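Uleck Three-Finger Handling Cell: Setup, Care and Repair

Print this page | E-mail this page

The Uleck handling cell is a bench-mounted arm with a three-finger gripper and a small wrist camera, sold by Brodomeck for picking and presenting molded plastic parts. It ships as one unit on a steel base, with the controller in a separate cabinet. The information on this page covers the standard cell with the black covered fingers. Cells with bare metal fingers use a different sleeve kit and a different closing force, and have their own page.

What comes with the cell

The crate holds the arm on its base, the gripper, the controller cabinet, the wrist camera with its cable already clipped along the arm, a set of finger covers already fitted and a spare set in a sealed bag. The fabric for the bench top is rolled up in the lid. Leave the spare covers in the bag until they are needed. They pick up lint in storage and it is hard to get out of the texture.

The power cord and the network cable are in the cabinet. The hex keys are taped inside the cabinet door, and most people find them after they have already gone to get their own.

Placing and leveling

The cell needs a bench or stand that does not rock. Bolt the base down through the corner holes before the arm is powered for the first time. The base has leveling screws at each corner. Bring it level side to side first, then front to back, then check side to side again and tighten the lock nuts.

Lay the black fabric over the work area and pull it flat enough that it will not catch on a finger. A few soft folds do no harm. The fabric is there to give the wrist camera a dark background for light-colored parts. If your parts are black or dark gray, order the light cloth.

The controller cabinet needs clear space in front of the fan intake. Do not stand boxes against it. Room temperature in front of the intake should stay under 40 °C with the cell running.

Setting the light

White parts are the ones that give trouble. With the lamp at full output a smooth white part will wash out in the camera view, and inside walls that should be easy to find get lost against each other. Turn the lamp down until the edges of the part have a visible line along them and the inside of each pocket is a shade darker than the rim. A little glow in the middle of a large white part is acceptable as long as the edges hold.

Room light matters too. Dwight Cloutier at Famholm set up his cell on an overcast morning and had to do it over when the sun came through the high windows after lunch. If there is a window near the bench, set the lamp with the blind in the position it will be in during the shift.

Save the lamp setting under the name of the part. The controller will recall it when the part is selected.

Setting the grip

Each finger can be told to close on its own, and for open molded parts this is the better way to work. The automatic close brings all three fingers in together and stops them when they meet resistance. It suits bottles, caps and plain blocks. On a part with pockets and thin walls, one finger often arrives early and pushes the part over before the others reach it.

For those parts, teach the two upper fingers first. Choose something round and stiff for them to close on. Then bring the third finger in slowly against a wall and stop as soon as the motor current shows contact. Use the low setting for this finger. Check the wall from the other side with a fingertip, with the arm stopped and the safety key out. If the wall is bowed, back the finger off and save again.

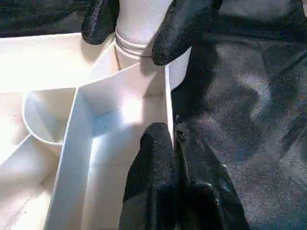

Tanner Hiebert
Field Service Technician, Brodomeck

The white part here is a good one to learn on. Two fingers have the neck, one from each side, and the third comes up from below and bears on the right side of the center compartment. The neck does most of the holding. The third finger only keeps the body from swinging, and it should be set with that in mind. A customer who turns it up to the same force as the other two will usually call us about marked walls within the month.

Note where the fingers are in relation to the thin band wrapped on the neck. The right fingertip touches just below it. When a part carries a band, string or label on the surface you want to grip, teach the finger above or below it where there is room. A finger that closes on top of a loose wrap can roll it along the neck when it opens again, and loose strands can get pulled in between the cover and the finger. If a strand gets in there, stop the cell, pull the key and take the cover off. Do not try to tug it out with the fingers closed.

Daily care

Wipe the finger covers at the start of the shift with a lint-free cloth, slightly damp with water. Let them dry before the first pick. Do not use alcohol or degreaser on them. Both will harden the coating in time and a hard cover slides on smooth plastic.

Look at each fingertip while you wipe it. Folds and creases along the cover are normal and form in the first days of use. What you are looking for is light gray patches. They may be dust and they may be wear, and you can't always tell by eye. Wipe the patch, let it dry and look again. A patch that wipes off was dust. One that stays is wear, and it should be noted in the log with the finger it is on.

Check the tip of the third finger for crumbs of plastic or dark bits of coating. They tend to collect where the tip meets an edge. Brush them off with a dry, soft brush. Shake out the bench fabric away from the cell, never over it.

Wipe the camera window last, with its own cloth.

Monthly care

Pull the key. Open the gripper by hand using the release on the side of the wrist and move each finger through its full travel. It should move evenly, with a light drag. A finger that catches at the same place every time has a nick in its gear and the gripper should come in for service.

Check the screws at the root of each finger. They have a paint line across the head. If the line is broken, take the screw out, clean it, put on one drop of medium thread lock and tighten it again. Follow the camera cable from wrist to base and look for flat spots where it passes the elbow.

Read the hour meter in the cabinet and write it down. We ask for it on every service call.

Replacing a finger cover

Replace covers in sets, even if only one is worn. A new cover grips harder than an old one and the part will be pulled to that side. Sawatzky makes the covers for us, and they can be ordered from us or through any Sawatzky dealer as kit 43.

1. Move the arm to the service position and pull the key.
2. Loosen the clamp ring at the root of the finger. It does not need to come off.
3. Roll the old cover down from the root to the tip. If it is stuck, warm it with your hand. Do not cut it with a knife, which leaves scores in the finger underneath.
4. Wipe the bare finger and look for rust or loose bits of the old cover.
5. Roll the new cover on from the tip. The seam goes on the back, away from the part.
6. Push the cover fully under the clamp ring and tighten the ring until it stops turning by hand, then a quarter turn with the key.
7. Run the finger zero routine from the service menu. All saved grips must be checked after this, at low speed, with a part you can afford to lose.

How long a set lasts depends on the part. Mélanie Doucette, who looks after the cell at Famholm on nights, got 2,328 hours out of her first set running mostly rounded parts. Sharp molded edges will shorten that a good deal.

Common faults

Part turns in the grip. The covers are dirty or hardened, or the upper fingers are taught too far off the center of the neck. Clean first, then reteach.

Part drops on the lift only. Slow the lift. If it still drops, raise the upper finger force one step. Leave the third finger alone.

Camera reports no part. Check the lamp setting for the selected part, then the window, then the cable at the elbow. Vernon Dhillon on our service desk asks people to try it with the bench lamp off before anything else, and that finds a fair number of them.

Finger zero fails. The cover is not fully under the clamp ring, or it has been put on with the seam to the front.

Service and returns

Grippers sent in for repair are usually back in about 7 working days. Send the gripper only, with the covers on, and keep the arm and cabinet where they are. Include the hour reading and the name of the part you were running. A sample of the part is helpful if you can spare one.

Covers, clamp rings and bench fabric are kept in stock. Gripper gears are made to order. For parts, ask for Dwight Fortin.

Page last revised October 5, 2020

Print this page | E-mail this page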